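The Ferry to Hakala

1.

Oskari Aaltonen sold the boat in April. He got 2364 for it, which was less than he wanted and more than his brother-in-law had said he would get. The buyer paid in cash and counted it out on the hood of his truck.

After that there was no reason to stay in Conaslow. He gave the landlady two weeks' notice and put his clothes in the green suitcase. The tools he left in the shed for Remigiusz Urbańczyk, who had been borrowing them for years anyway.

Remigiusz came by the evening before he left. They ate bread and herring in the kitchen and talked about the price of diesel.

"You could still change your mind," Remigiusz said.

"I've paid for the ticket."

"Tickets can be changed."

Oskari cut another slice of bread and pushed the butter across to him.
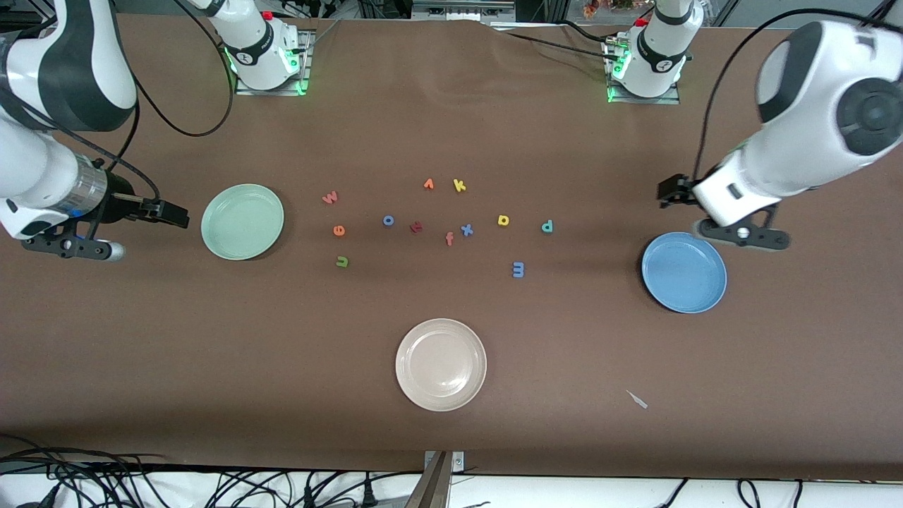

2.

The ferry left at six in the morning. He found a seat by a window on the lower deck and kept the suitcase between his knees. A woman across the aisle was peeling an orange for her son, and the boy wanted to know if there were whales. She told him to look and see.

They passed the point where he used to set his nets. Somebody else's floats were there now. He watched them until the ferry turned.

His daughter had written that she would meet him at the dock. He had not seen her since her wedding, and he had practiced what to say. He wanted to say that he should have come sooner. When the ramp went down she was standing by the ticket office in a yellow raincoat, and she took the suitcase out of his hand before he could speak.

"Is this all of it?" she asked.

"That's all of it," he said, and they walked up to the car.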